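Hedberg Lever Arch File for Court Bundles

A4 lever arch file for solicitors, barristers' clerks and anyone preparing papers for a hearing. The board covers are stiff enough to stand on a shelf when the file is only half full, and the spine takes a full-width case label.
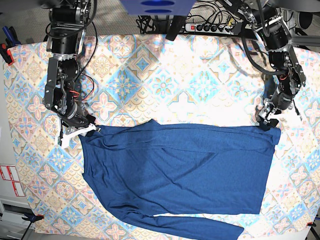 Each file comes with a set of numbered dividers and a blank index sheet. Product code 901. Sold in boxes of 17, or singly if you only have the one matter on the go.

Black, green and red are kept in stock. Grey is ordered in from Gruber and will be back in October. 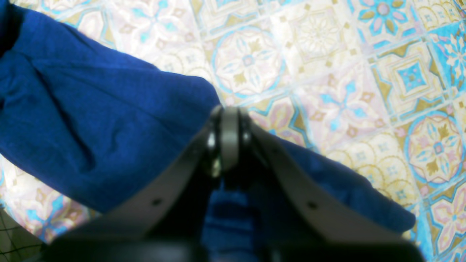
Spine labels can be printed with your firm's name and reference. Send the wording to Laimutė Jankauskaitė in our orders office before 4 on Thursday for dispatch the following week. Minimum print run 40 labels.

Replacement dividers and index sheets are sold separately. Printed labels can't be returned unless faulty.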